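Integrators and Maintainers Board > Cell Faults and Safety Reports
Thread: Unexpected closing of gripper after protective stop, bin picking cell

stunari_cell2
Posted in April, 8:40 a.m.

I am submitting this report on behalf of the Stunari handling lab and would welcome comment from members who operate comparable cells.

During an unattended picking run, the arm entered a protective stop while descending into the bin. The operator acknowledged the fault at the pendant, confirmed that the arm was stationary, and reached toward the bin to free an item. The gripper then closed. The operator's hand was outside the fingers and there was no injury. We have classified the event as a near miss and the cell has been withdrawn from automatic operation.

The log shows 82 completed picks before the stop. The force reading at the wrist exceeded the limit for 400 milliseconds, which is consistent with a finger pressing on the bin floor or on the rod along the base of the sloped panel. The close command had been placed in the queue before the stop and was carried out as soon as the fault was acknowledged.

matheson_integration
Posted 9:15 a.m.

Thank you for the report. Please state whether the gripper is supplied from the safety-rated output or from an ordinary one. In our experience the arm is nearly always covered by the stop circuit, while the tool is treated as an accessory. The robot may have performed exactly as configured.

stunari_cell2
Posted 9:32 a.m.

The gripper is on an ordinary output. The stop circuit removes drive power from the arm only. This was recorded in the original risk assessment and accepted on the grounds that the closing force is low. I no longer consider that reasoning adequate.

The contents of the bin are mixed, with rigid and soft items lying together: a plastic case, beads on a string, a molded block, a ball and two socks. 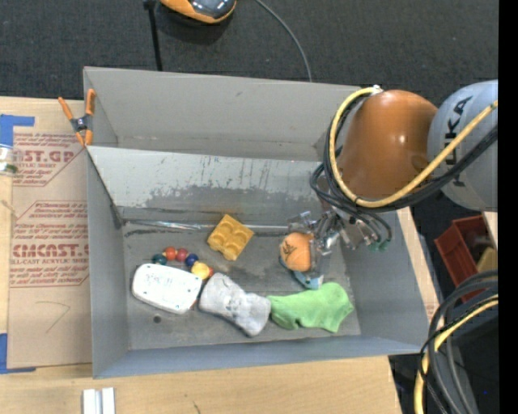
plastov_maint
Posted 10:05 a.m.

Should the command queue be cleared automatically when a protective stop occurs?

matheson_integration
Posted 10:20 a.m.

The queue should be cleared at the moment of the stop, and the program should require a separate, deliberate restart after the fault has been acknowledged. Acknowledging a fault must never cause motion of the arm or of the tool. Where the gripper has its own controller, its buffer has to be cleared as well, as it will not follow the robot controller unless it has been told to.

miselitz_safety
Posted 11:48 a.m.

I must disagree in part with the direction of this discussion. Clearing the queue is good practice, but it is a software measure and should not be presented as the remedy. The failure is that a person was able to put a hand into the bin while the tool retained its energy supply. If the procedure had required isolation before access, the queued command would have been harmless.

I would therefore list the corrective actions in this order: isolation of the tool, a revised access procedure, and only then changes to the program.

matheson_integration
Posted 12:10 p.m.

I accept the order in principle. In practice, a cell of this type may stop many times in a shift. If full isolation is required for each stop, operators will find a way around it, and the written procedure will have no value. A safety-rated tool output that drops with the arm gives the same protection without an additional step.

miselitz_safety
Posted 12:31 p.m.

Frequent stops are themselves a fault to be corrected. They should not be used as an argument for lighter isolation. I would also caution that removing supply from a gripper can release a held part or leave stored pressure in the lines, depending on the design. The condition of the tool after loss of supply must be established by test before the output is changed.

plastov_maint
Posted 1:25 p.m.

We had a similar event on one of our cells. The cause of the stops was the descent height, which had been taught with an empty bin and was never corrected after the bin was moved. We raised the lower limit by 11 millimeters and the stops became rare. Our inspection interval for finger alignment is now about 2000 cycles. I would suggest that Stunari check the bin position against the taught frame before anything else is altered.

I would also ask whether soft goods were involved. Fabric can be drawn between the fingers and give a false grip signal.

stunari_cell2
Posted 2:50 p.m.

The log does not identify the item being picked at the time, and I prefer not to guess. The bin position will be checked.

Having considered the replies, we will move the gripper to a safety-rated output, subject to the test described by miselitz_safety. Until that work is complete, no person may reach into the bin unless the tool supply has been locked off. The program change will be made in the same revision. We have not settled the question of isolation for minor stops once the new output is in service, and both views have been forwarded to the group responsible for the risk assessment.

miselitz_safety
Posted 3:05 p.m.

Noted. Please post the result of the loss-of-supply test, including the time taken for the fingers to come to rest.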